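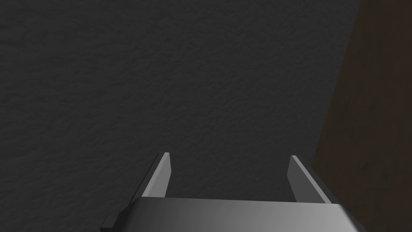 Footpath Surfaces in Fulcombe: Student Project Report

Lorraine Horrocks
Submitted 20 May 2019

1. Introduction

Fulcombe has a mixture of old and new footpaths. The paths near the church were laid in stone flags, while most of the housing estate has tarmac. Haworth Lane has both, with a strip of concrete slabs outside the shops. I wanted to find out whether the type of surface makes a difference to how people feel about walking there, and which surfaces have the most faults.

The project began in September with a walk round the town to choose the routes. I left out the path by the river, as part of it was closed for bank repairs.

2. Method

I picked three routes: Church Walk (flags), Haworth Lane (mixed) and the estate path (tarmac). On each route I marked out a length of 50 metres and wrote down every crack wider than a pencil, every raised edge and every place where water was standing. I did this once in dry weather and again the morning after rain.

I also gave out a short questionnaire with five questions. It went to people using the library and to parents at the primary school. I got 60 forms back. Of these, 25 were from people who said they used a pushchair, stick or wheelchair on most of their trips.

3. Results

Church Walk had the most raised edges. Most were next to the lime trees, where roots have lifted the flags. It had very little standing water, as the gaps between the flags let it drain.

The estate path had hardly any raised edges but the largest puddles. Two were next to dropped kerbs, so people had to walk through them or step into the road. The tarmac had also sunk along a trench dug for a water pipe.

Haworth Lane was in between. The worst fault was the join between the slabs and the tarmac, where there is a lip outside the chemist.

In the questionnaire, people who used wheels or a stick mostly chose the estate path as the easiest. The others were split. Several wrote that they liked the look of Church Walk but avoided it in frost.

4. Problems with the work

The library is at the end of Church Walk, so more of the people I asked knew that route well. I should have given out forms on the estate too. My second survey followed a light shower, and heavier rain might have given different results on Haworth Lane.

5. Recommendations

The lip outside the chemist should be ground down or filled. The flags by the lime trees need lifting and relaying on a deeper bed of sand. On the estate path, the two dropped kerbs should be looked at before any resurfacing is done.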